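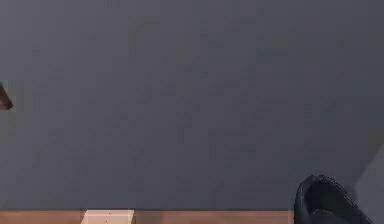
Home | Modules | Reading lists | Staff

Filed under: Sleep and Society, Year 1

Handout 8: Who Slept Where

For most of history a bed was something you shared — with siblings, servants, or a stranger who had paid the same innkeeper. Privacy came later, and cost extra.

Read Roussel, page 81, before the seminar. Skimming it in the corridor is a tradition we'd like to end.
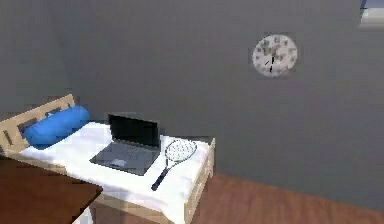 The bolster question

Gaillard gives bolsters 245 pages. You need the first chapter. Bring one objection to it, preferably your own.

Contact: Room 408, Jastonholm | Back to top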